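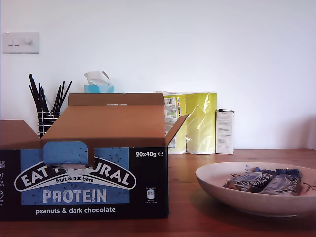
By the Packaging and Print teaching team, Upadhyay College, Pruton
Unit 3 handout: The box that has to do two jobs
Bring this with you to the workshop, plus a ruler and something to draw with

Last time we looked at the plain brown shipper, the box that gets a product from one building to another and then goes flat in the recycling cage. I love those boxes and could happily spend another session on them, but we have to move on, and the next family is even better. These are the boxes that travel like a shipper and then get opened up and stood on a shelf, a counter or a break room table with the product still inside. The trade calls them shelf-ready or retail-ready. You will see both terms in your reading and you can use either in your written work.

Start with the Eat Natural box, because it has so much going on for something made of card! Outside, the front is printed dark, with a light blue block in the middle. Inside, it is plain tan board. Ink costs money, so you put it where the shopper's eye goes. When you collect your own samples, look at the inside before anything else and write down what you find.

The tear-away tab

A perforation is a row of small cuts with bits of uncut board between them. In our notes the cuts are "cuts" and the uncut bits are "ties" (some books say nicks or bridges, same idea). Long ties give you a strong box that is a pain to open. Short ties give you a lovely clean tear and a box that may burst if it is dropped on that side. Everything you design in this unit is going to be an argument between those two.

On our box the tab is at the top of the front panel and has been pushed inwards. Look at what that does to the print. The brand name runs in an arch, and with the tab in that position you can read EAT and then URAL, with the middle letters hidden. The word PROTEIN lower down is completely clear, and so is "peanuts & dark chocolate" on the strip beneath.

So, for your notebooks: sketch any front panel twice, once sealed and once open. Shade whatever moves or disappears. What is still readable in the second sketch? Would you still know what to pick up? Do this by hand please, on paper. It is much quicker than on screen and you notice more.

Reading the count

Top right of the front you will find 20x40g. That is number of units times the weight of each one, so 20 bars of 40 g, 800 g of product altogether. Get used to doing that sum whenever you see a count, as you will need the product weight before you can choose a board. Remember that it leaves out the wrappers and the box itself.

The small ℮ after it is the estimated sign, which goes with weights and volumes on packed goods. It has a set shape, so don't just type an e in a font you like. People lose marks for this every year.

Flaps

Top flaps are the part everyone forgets. With the box open, the back flap stands up tall behind and the side flaps lean outwards. On a deep shelf that may be fine. On a shallow one the flaps catch on the shelf above, and somebody will tear them off. Decide early whether yours fold down, tear off or stay up – and if they stay up, think about printing the inside of the back one, which makes a free little signboard.

Workshop task

You will be making a shelf-ready box for the Josel oat biscuit, our usual practice product. The cutting table is the Prulteck in room 3721, and it needs its warm-up, so please don't switch it off between groups. Board is on the rack by the door.

Make one box with long ties and one with short. Load each with the practice weights, close it, carry it the length of the corridor, then open it using one hand. Write down where the tear began and whether it wandered off the line. Wandering tears are really interesting, so keep the bad ones and label them!

Your write-up is 2000 words at most, with both front panel sketches attached. Hand in the flattened boxes as well, name on the inside of the base.

For next time, find one shelf-ready box at home, at work or in a shop that will let you have it, and bring it along unflattened if you can manage it on the bus.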